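How to check a caller who says he is from the water company

In Flasten we had several visits this spring from people who said they must "test the pressure" in the kitchen. Some were real workers. This guide explains what I do now when the bell rings, and it takes only 2 minutes.

Step 1. Keep the door closed, or open it only with the chain on. Ask for the name of the person and the name of the company.

Step 2. Ask for the card and read it slowly. A worker from Silura, our water supplier, carries a card with a photo and a staff number.

Step 3. Call the company yourself. Take the number from your last bill, never from the card or from the visitor. Silura keeps its line open 24 hours. The caller must wait outside during this time, even if it is raining.

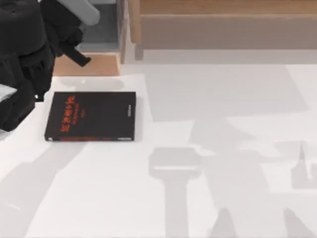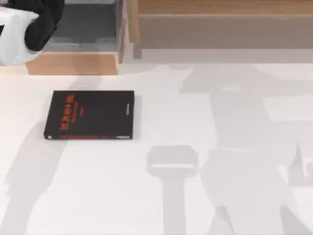 Reading time: 2 min

Step 4. If the company does not know the visit, say through the door that you will not open. You do not have to explain more. Then call the police and tell them the clothes, the voice and the direction in which the person left.

Step 5. If the visit is real, lock the back door before you let the worker in. Often one man talks in the kitchen — and the second one enters from the garden.

For older relatives you can ask for a password. On the Silura form it is box 15, on the second page. The worker must say the word before the door is opened. My mother in Galang waited one month for hers, so send the form early.

The Multa neighborhood group also prints a door sticker with these steps in large letters. We put ours inside the door, at the height of the eyes.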